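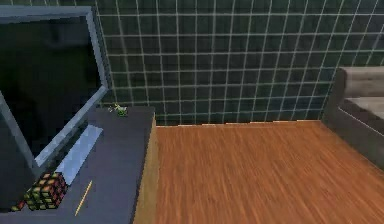
What did the water meter at Sasance read on the last night?
It read 1,211, the same figure as the night before.

Othmane Ashour wrote the number in the log and initialed it. The Borkeo pump had been shut down in December, and the valve on the Rey side was closed two turns past the mark. With no draw on the line, the reading should hold. He had held the post for 427 nights and the meter had moved on all but the last two.
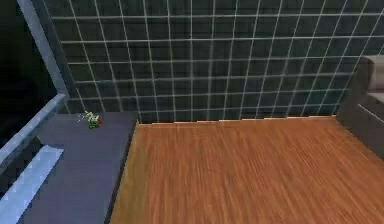

The far wall, Sasance.

Rodica Chiriac called from Plavus at the usual hour and asked for the figure. He gave it. She asked for the pressure, and he gave that too: 172, steady.

"Then you can come down," she said.

He said he would take one more reading first.
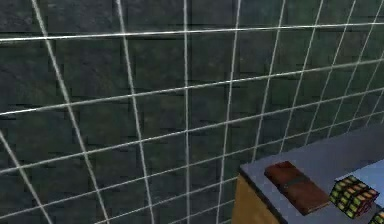 She didn't object. The form had a blank line left on it, and she had never liked sending in a form with a blank line. He set the alarm, put the pencil back in the log and listened to the pipe. Just before the hour the meter clicked over to 1,212.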